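Streets round our way - a little gallery

I've wanted to put a page like this together since May, when I started taking the long way home and found I was looking at the road more than the houses. I know, I know, other people do sunsets! But a back street has such a lot going on if you keep your eyes low, and I've grown fond of the concrete, the wires, the walls and the weeds. Click through at your own pace, and do say hello in the comments if you walk these streets too.

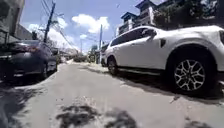 Parking is what everybody on the Codton page moans about, and I do see their point (I once spent a whole evening reading all 436 comments, with toast). Still, I rather like a street with cars down both sides, it feels lived in. There's a big white SUV on the right here and a dark grey saloon opposite, and then the wires go swooping off down the road from that leaning wooden pole. I could look at wires against a blue sky all day - my phone has far too many of them on it already.

My favourite sort of road comes next, the quiet sort, with greenery down one side and a white wall on the other. I love the long joint in the concrete, and the sandy strip where the grass creeps out. 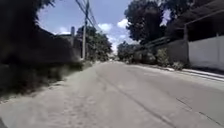
Words and picture choices: Seo
Gronemard Street Notes, July 14, 2023

I walk this sort of road slowly. If you're on a bike, mind the grit, it's horrid under thin tyres and I've got the knee to prove it. On foot it's lovely, especially if you like trees, and I always come back with seeds in my socks. My usual loop is 6 kilometres and takes me 2 hours, which tells you how often I stop.

The last one is for the pothole fans, and there are more of you than I expected. My piece on road repairs for the Follent newsletter had 3,000 readers, easily the most I've ever had for anything, and most of the letters were about loose gravel. 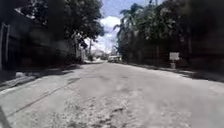
One lady wrote in to say she steers her pushchair by the patches, and a chap told me he's been reporting the same hole for years and has become quite attached to it. I'd love to hear more of these, so keep them coming. Next time I'm doing gates and letterboxes, if my shoes hold out.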